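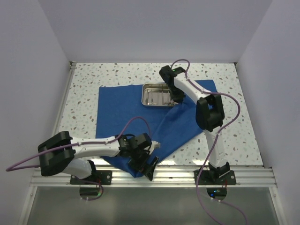 Seit drei Wochen backe ich Focaccia, und ich komme einfach nicht mehr davon los! Angefangen hat es mit einem Rezept von Alina, die mir abends um halb elf noch eine Nachricht mit lauter Ausrufezeichen geschickt hat (ich habe natürlich sofort den Vorteig angesetzt). Meine alte Form war dafür viel zu hoch, der Rand wurde blass und labberig. Jetzt nehme ich ein flaches Edelstahlblech mit runden Ecken und leicht hochgezogenem Rand, und ich bin völlig begeistert. Auf dem königsblauen Tuch sieht so ein silbernes Ding auch noch richtig festlich aus, sogar leer. Das Tuch müsste ich mal bügeln, die rechte Seite ist ein einziges Faltengebirge – aber ich mag das Blau viel zu gern, um es in der Schublade zu lassen.

Zum Blech selbst: Öl rein, und zwar großzügig, auch in die Ecken. Dann kommt der Teig drauf und darf noch mal gehen. Erst danach die Finger einölen und bis auf den Boden hineindrücken, das ist der beste Moment überhaupt! Für 200 Gramm Mehl passt die Größe wunderbar, bei mehr wird es mir zu dick. Nach 20 Minuten im heißen Ofen riecht die ganze Wohnung nach Rosmarin, und ich stehe jedes Mal mit der Nase an der Scheibe.

Guido schwört auf Kartoffelscheiben obendrauf, hauchdünn gehobelt und vorher gesalzen. Das probiere ich als Nächstes, zusammen mit roten Zwiebeln. Wenn jemand von euch eine gute Variante mit Trauben kennt – bitte unbedingt in die Kommentare damit, ich habe noch zwei Tüten Mehl im Schrank.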